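July
by Rezaul Karunaratne

The task this month is plastic bags. Pick one up, move it over, let go. My nephew could do this at two, and he did it with yogurt on his hands.

I drive the arm from a pair of handles at the next desk, and every demonstration gets saved so the policy can learn from my example. God help it. I've done 127 so far. Hannelore kept 50. The rest she filed under "hesitant," a word my piano teacher also liked.

A bag has no opinion about its own shape. You close on a fold and the fold moves along -- like trying to shake hands with steam. From the wrist camera, you mostly get this: 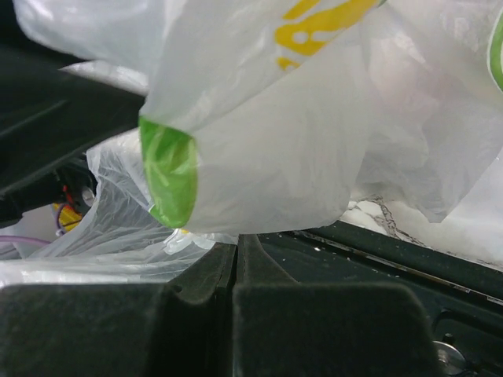
White bags, a clear bag, two gray fingers with nothing between them.

Debashish says I should slow down before closing. Hannelore says slowing down is what makes me hesitant. They sit 11 feet apart and could discuss it. I'm back on the handles after lunch.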